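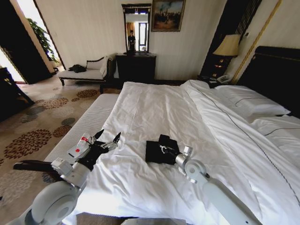 Marcelle Hoarau
Moderator, Henditz Teleoperation Forum

Members are asked to comment on the draft guidance for garment folding. The draft proposes that operators work with both arms throughout, and that each fold be made at an even speed. An episode in which the cloth is dropped is to be labelled as such and kept. Bedding should be left unmade between episodes, so that dark shirts are recorded against creased white fabric.
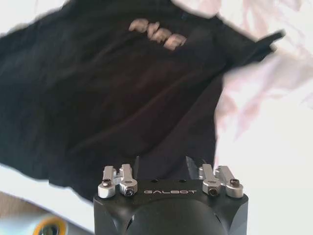
Shinji Hirose wrote:
I do not support keeping the drops. At Flemton we removed them from a set of 300 and the trained policy hesitated less at the collar. Operators should also be permitted to guide the arms by hand where remote control is too coarse.

Marcelle Hoarau replied:
The objection is noted. Hand guiding puts the operator's body in the head camera's view, and the draft excludes it for that reason. On dropped cloth, I would favour retaining the recovery as well.
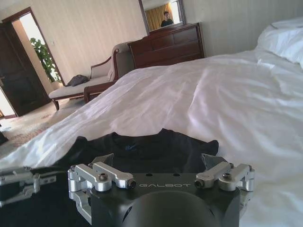
A policy that has never been shown a recovery has no behaviour to fall back on. The limit remains 5 attempts per garment.

mirngate_ops wrote:
We side with Shinji on the drops. Please reconsider before Friday.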